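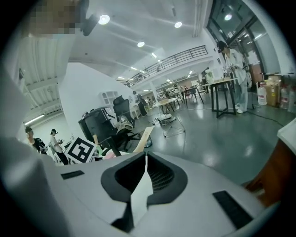

Changing Trades in Mid-Career
Handout 2: Costs, prices and the first winter

Read this before the session, ideally with your own figures to hand. If you haven't got any figures, read it anyway and bring a pencil.

1. Where we had got to

Last time we dealt with the decision itself, and most of you have now told at least one relative. We also agreed that "I have always been good with my hands" is a pleasant thing to know about yourself and tells a bank very little. This week we assume you are going ahead, and ask what it will cost before anyone pays you.

2. The three piles of money

Setting-up money is spent once. Tools, a sign, insurance, the van you say you don't need.

Running money goes out every month whether you work or not. Rent on a bench or unit, phone, fuel, the software you signed up to for a free trial in January and forgot.

Living money is what your household needs to go on eating. People leave this off the sheet with astonishing regularity. They will cost a box of screws to the penny and put down nothing at all for groceries.

Work out the third pile first. It is the one that ends most businesses, and it was there before the business was.

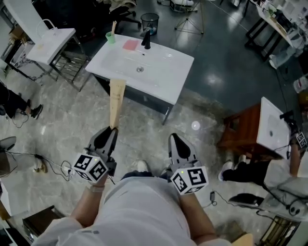

Plank and basin, with a gripper in each hand.

3. Pricing your time

Take the case of Madov, a one-person furniture repair business started by a former payroll clerk. She charged 14 pounds an hour because it was a little more than her old wage and felt cheeky enough. Her week looked full. It was full of driving, quoting, looking for the right hinge and answering messages at supper. The hours she could bill came to 19.

Do the sum yourselves: 19 hours at 14 pounds. Then take off rent, materials and tax, and see what you would like for dinner.

The rule for this course is that you divide by the hours you can bill, never by the hours you are awake. If the resulting rate makes you blush, say it aloud in the car until it doesn't.

4. Stoller and Baek: two ways to begin

Stoller gave up a school office job on a Friday-feeling, bought everything new and opened with a very handsome workshop and 2 customers, one of them a cousin. The cousin wanted a discount.

Baek stayed in part-time work and took on upholstery jobs at weekends. Growth was slow and the dining table disappeared under webbing for most of a year. It also meant that a poor month was merely annoying.

Neither is the right answer. Stoller learned faster, having no choice. Baek slept better, though on a sofa with no seat. For discussion: which of the two could have turned down a bad job, and what would it have cost them?

5. Going back to being bad at things

You were competent in your old job. People asked you questions and you knew the answers. In the new trade you will be the slow one, often next to somebody half your age who is being kind about it, and the kindness is the hard part.

Budget for this as you would for anything else. Your early jobs will take twice as long as you quoted, and the customer shouldn't pay for your education. Keep a note of the real time against the quoted time for each one. It makes grim reading at first – keep it anyway.

What carries over from the old job is usually dull and useful: turning up, writing things down, ringing back. Trisari, a small joinery in our case pack, got its first 100 orders largely by answering the phone.

6. For next session

Fill in the three-pile sheet, living money first.

Work out your hourly rate by the method in section 3. Bring the workings, including the crossings-out.

Write half a page on one job you would refuse and how you would word the refusal. "I'm fully booked" may be used once.

Read the Trisari case up to the part about the second van. The late invoices come up in Handout 3, along with what to say to people who pay them late.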